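Workshop Tips
Software for picking up small things: settings, habits and fixes
By Marisa Lombardi

Most of these came out of the bench notebook. They apply to any two-finger gripper, on an arm or hand-held, and to the kind of code that has to find a trinket on a bedspread and lift it without dragging the bedspread along. Take the ones you need.

Check the clocks before anything else
If the camera and the finger encoder run on separate clocks, start every session by opening and closing the fingers 2 times in full view. When you load the recording, line up the first closing in the video with the first closing in the encoder trace. Store the offset in the header of the file. A session last June had an offset that drifted as it went along, so do the same open and close at the end and compare.

Count the frames on load
One of our recordings had 1356 frames in the video and 1039 rows in the pose log. The loader matched them by index and never complained. Match by timestamp, and have the loader stop with an error when the two counts differ by more than you can explain. The message should print both counts and the name of the file.

Keep the black corners out of the crop
A wide lens leaves dark areas in the corners. Make a mask once per lens and save it beside the calibration. Apply it before you work out brightness or contrast, otherwise auto exposure in software will brighten the whole image to make up for corners that hold nothing.

Do not straighten everything
Undistorting the full image stretches the outer part until a door trim is as wide as a door. For grasping, straighten a square around the fingertips and leave the rest as it came. For locating the camera in the room, go back to the raw image and use the lens model in the math.

Mask the gripper too
The fingers show up in nearly every frame, and feature trackers love round screw heads. If the tracker locks onto those, it will report that the camera is standing still while you walk it across the room. Draw the mask at full open and at full closed, and blend between them by finger width. A fixed mask works for the body.

Use the room
Window edges, door frames, ceiling molding and the outline of a television are good landmarks. Curtains are not – they move when someone walks by. The same goes for cables hanging loose. We weight anything that looks like fabric at a low value and let the hard edges do the work.

A reset that saves time
When tracking is lost, raise the camera until it takes in a wall and a stretch of ceiling, hold it there, then come back down slowly. Guo added a key for this in our recorder that writes a "lost" tag, and the cleanup script drops everything from the tag to the next good pose.

Plan the approach in two steps
First bring the fingertips to a point above the item, with the opening lined up. Then come straight down. Give the planner a slower speed limit for the second step and put it in the config file with a plain name. In Dretis, our planner wrapper, it is called descend_speed, and it is the first setting we change when we move from a hard table to a mattress.

Soft surfaces
A bed gives when you push on it. If the code stops at a fixed height it will either stop short or press the item down into the cloth. Stop on contact instead, back off a little, then close. Contact can be read from motor current if you have no force sensor, but filter it first.

Thin things
Cords, strings and beads break most grasp scorers. The depth image shows nothing, or a few scattered points, so the scorer picks the container next to them. Run a separate line detector in color and let it propose grasps across the line. Keep those proposals in their own list until you trust them.

Name files so a tired person can sort them
Date, room, surface, container, take number. No spaces. Recording 1015 in our set was called "new_final" and sat in the wrong folder all summer.

Save the failures
A dropped ring or a missed rim is worth as much as a clean pick when you train the part of the code that decides whether to try again. Tag it at the time. Dirker, the small viewer we use for review, has a one-key tag, and a text file with timestamps does nearly as well. 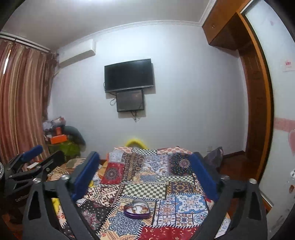
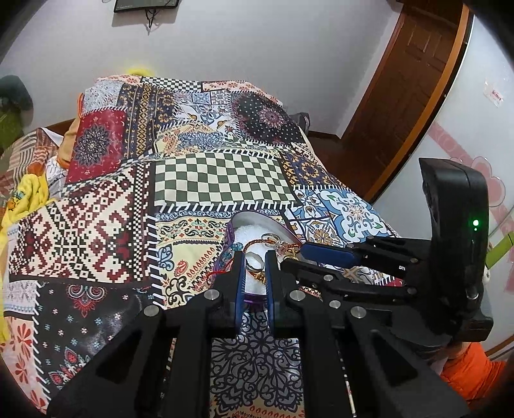
Ternero, November 16, 2023

Additions on patterned cloth

A patchwork print is full of false objects. The round medallions look like lids to a detector trained on plain tables, and a checkerboard panel can upset a calibration routine that goes hunting for checkerboards. Turn off automatic board detection before you record over a cloth like that. If you need a board in view, use one with coded markers.

For segmentation, start with the container. The heart-shaped tin has a dark purple outside and a pale, shiny inside, so one color threshold will not find all of it. Fit the rim first, then fill. White fluffy material in a container calls for a different approach: depth is noisy on it, so fit the purple rim there as well and treat the inside as a soft region with no reliable height.

When the fingers straddle a rim, log the finger width at every frame and the wrist angle with it. A grasp on the rim and a grasp on something near the rim can look alike from above, and the width trace usually separates them.

Keep the items that lie outside the container in the labels. A string that runs over the side and onto the bedspread should get one label along its whole length. Our first labeling tool split it at the rim, and the planner then treated the outside part as a loose object. The fix was a merge key and an afternoon of relabeling.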